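How People Teach Robots by Hand

Last updated: May 23, 2019

A robot does not know how to do a job when it is first built. A person has to show it. At the Gramen Learning Center in Kenport, staff members teach robots to do small jobs at an ordinary office desk.

Moving the Arm

One way to teach a robot is to hold its arm and guide it. The robot records where each joint is many times every second. Later, it can use that record to try the motion by itself.

Another way is remote control. The teacher moves a set of handles, and the robot copies each movement. One complete try is called a demonstration. For the desk project, called Drirumov, teachers recorded 900 demonstrations in four months.

Why Cables Are Difficult

A block keeps its shape when it is picked up. A cable bends, twists, and slides. It may also cross over a keyboard or curl beside a computer mouse, so the robot must learn to tell one object from another. Plugs are small, and each must be lined up with its opening before it is pushed in. 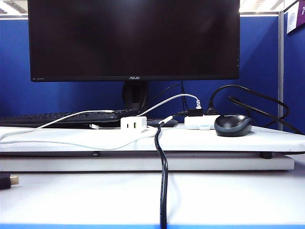 Learning from Many Tries

Teachers do not repeat a task in exactly the same way. They start from different positions and sometimes move the cable first. These changes help the robot prepare for desks it has not seen before.

Demonstrations that contain mistakes are marked and stored separately. In October, the staff set aside 202 of them for study.

Words to Know

Demonstration: one complete showing of a task.
Joint: a place where a robot arm bends or turns.
Remote control: guiding a machine without touching it.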